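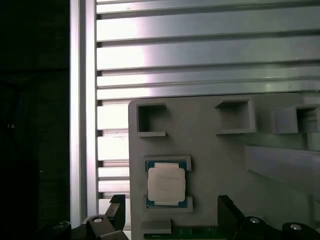 Print this page
E-mail this article

3.2 Collecting the demonstrations

All demonstrations were given by remote control. We tried hand guiding first, pushing the arm through the motion with one person holding the wrist, and gave up on it. Fine for big moves over the case. Bad for the last few millimeters, where the operator's own hand pulls the fingers off line and the wrist camera ends up full of sleeve. Hand-guided runs are left out of the counts below.

The remote setup is the Nesura leader arm, joint to joint, no force feedback. The operator sits at a second table and sees two views only, wrist and fixed. No direct line of sight. This was on purpose: anything the operator knows should be something the policy can also see. It makes the work slower and more tiring. Sessions were capped at 40 minutes.

The task is split into segments: approach the fixture, grasp the processor by its edges, carry, align over the socket, release, retention lever. Each segment is started and ended by a foot pedal. Operators were told to pause before contact and not to hunt around. Hunting shows up later in the policy as a small shake which never goes away, see Section 5.

Four operators. One of them (Toivo Pesonen) had used the leader arm before, the other three had a morning of practice on a scrap board. In total 541 demonstrations kept after review. Rejected: drops, pedal errors, any run where a finger rubbed on the retention frame during release.
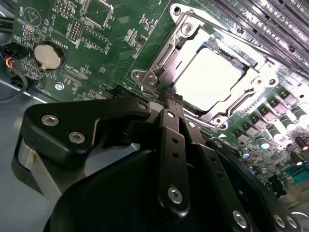

Figure 3. Wrist view at the processor socket, with the ridged fingertip touching the board just below it.

The lever segment was the hardest to teach. The fingertip has to come in low, next to the lever end, and the linkages block a good part of the wrist view while it does so. Operators solved this in different ways. Some lined up on the battery holder and came across from there, others watched the corner screw of the frame. We did not force one style. In hindsight we should of, the two styles give two approach paths and the policy sometimes averages them. Lehtinen's filtering rule [14] removes the worse cases but also throws out good runs, so it is not used here.

Print this page
E-mail this article

3.3 Fixed view and layout

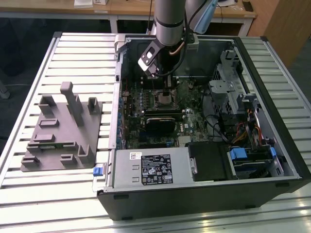
Figure 4. Fixed view of the work area. Open tower on its side, arm over the motherboard, fixture plate to the left.

The fixed camera does not move between sessions. The tower may. It was shifted and turned a little by hand before each block of runs, the fixture plate too, so that the policy cannot just replay joint angles. Shifts were not measured, only kept inside the reach of the arm.

Cables were left as they are. Tying them back would make for cleaner runs but the Budmont repair line will not do that for us, and the wrist cable of the arm needs clearance in any case. Operators learned to go in high and come straight down.

Both views are logged togther with joint positions, gripper opening and the pedal signal. Time offset between the views was checked at the start of each session with the Lananby sync script and corrected afterwards when needed. Training on these data is covered in Section 4.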